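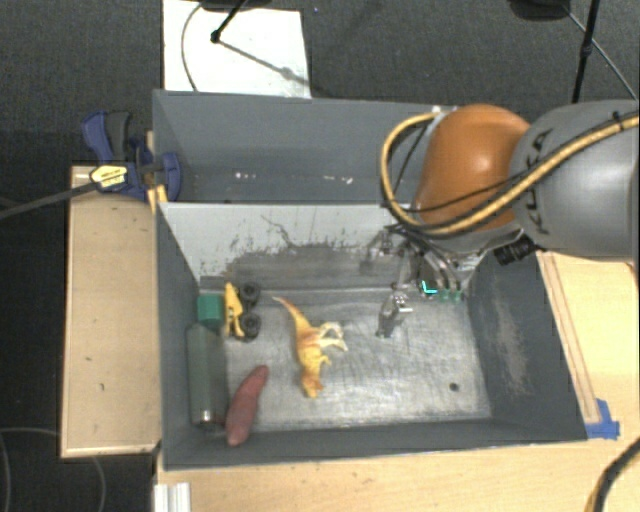 Report the Second Try

Most papers on robot picking give one number, the share of attempts that ended with an object in the gripper. I think that number should be printed next to another one: how often the arm succeeded right after it had failed.

I started to think so after reading the Lurkodell results, released in December by Ekkachai Bunnag and his coauthors. They trained a grasping policy on 3,950 attempts and tested it on 386 more. The test bins held the usual mix, a toy dinosaur with a tapering tail, a toy vehicle, something shaped like a sweet potato. The success rate was good. It was also no better than what the Asent group had reported a year earlier, and the paper got little notice for that reason.

The interesting part is in the appendix. Of the 386 test attempts, 206 came straight after a miss. The authors split these out and found that the older method tended to repeat itself. It would close on the same spot at the same angle and miss again, 16 times in a row in the worst run. The Lurkodell policy takes its last failed grasp as an input, and it moved on.

A person who runs a packing line would care about this more than a point or two of overall success. A miss costs a few seconds. A loop of misses stops the line until someone walks over and moves the toy.

There is a fair objection. Zelenák argued in a workshop note that second-try rates depend heavily on the objects and on how full the bin is. An item lying against a wall is hard on the first try and just as hard on the second. I agree, and the same is true of first-try rates, which we print anyway. The answer is to say what was in the bin and where it lay when the attempt began.

The Pristutau benchmark already logs every attempt in order, so the second number could be worked out from files that exist now – no new hardware, no new trials. Its maintainers are taking comments on the next version of the results table. I have sent mine, and it asks for one more column.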